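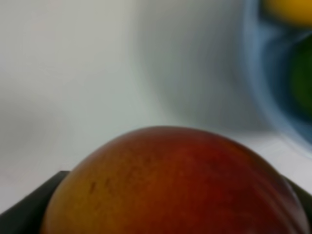 A large mango, its skin shading from golden orange to dark crimson.

Minutes of an Away Fixture

The Hildale basketball club travelled to Driklow for the second friendly of its winter programme. The journey took 11 hours by coach and ferry, and the players were issued with one packed meal each. The club regrets that the meals were eaten before the ferry.

The match began late. The Driklow hall has a clock which must be wound by hand, and the key was in the possession of a schoolmaster who lived on the far side of the harbour. During the delay both teams were invited to stand for the district anthem, of which there were six verses.

Jolene McAlister, captain of Hildale, won the opening jump and scored the first basket. She had informed the club in May that this would be her final season. The letter was received, stamped and placed in a drawer, and the matter was not raised with her again. She was named captain for the Driklow trip in the usual way.

Hildale led by nine points at the interval. The home side then brought on Xu, a tall guard in borrowed shoes, who had not been listed on the team sheet. An objection was lodged. The referee examined the sheet, examined Xu, and wrote the name in at the bottom with a pencil.

Xu scored from the corner, and then from the same corner again. McAlister was asked to mark the player closely and did so. At one point the two were seen talking as they ran back up the court – the rules do not forbid it – and McAlister was laughing. She had not laughed during a match for some years.

With one minute left the scores were level at 76. McAlister had the ball and a clear path to the basket. She stopped at the line and looked up at the rows of benches, where 388 people had risen to their feet, and for a moment she appeared to be listening to them. Then she passed. The ball went to the youngest member of the side, who was not expecting it, and who scored.

The Fornex Cup was presented by the harbour master. McAlister carried it to the ferry under her coat, as it was raining, and at Hildale she asked the secretary whether her letter might be returned to her.

It was found in the drawer and handed back unopened.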